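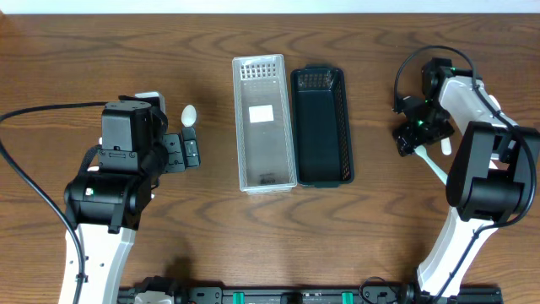
Does a high success rate show that a robot has learned to sort?

It shows that the robot finished the trials somebody chose to run. Whether it learned the sorting rule, or only a path that happened to fit those trials, has to be tested separately.

Chapter 7
What the Success Rate Leaves Out

Two-armed sorting is a favorite test in papers on learning from demonstration. A person guides the arms through the job many times, a model is fitted to the recordings, and the arms are then left to do it alone. Plastic cutlery and a pair of baskets will do for equipment. The result is usually given as a single percentage, and readers tend to remember the percentage and forget the rest.

We will spend this chapter on one such result. The Silwood study trained its model on 403 demonstrations and reported success in 90 percent of trials. Helmut Seidel and Carola Reinholz, in a reply dated July 12, 2018, asked three things the paper did not answer. Were the baskets ever swapped? Who decided where each utensil started? Was a trial thrown out if the first grasp slipped?

The first question does the most damage. If the clear basket is always on the left and the dark one on the right, a model that ignores the baskets entirely can still score well. The authors called their method "basket-aware." Nothing in their tables supports that name, and the Dedau group, repeating the work with the baskets switched, saw most of the gain vanish.

This doesn't make the method worthless. It may be quite good. We simply can't tell from what was printed, and a reader who cites the figure as proof is taking the authors' word for it.

Section 7.1 sets out the trial protocol as published. Section 7.2 goes through the Dedau repeat, including its own weak spot: only 2 operators recorded all of the new demonstrations.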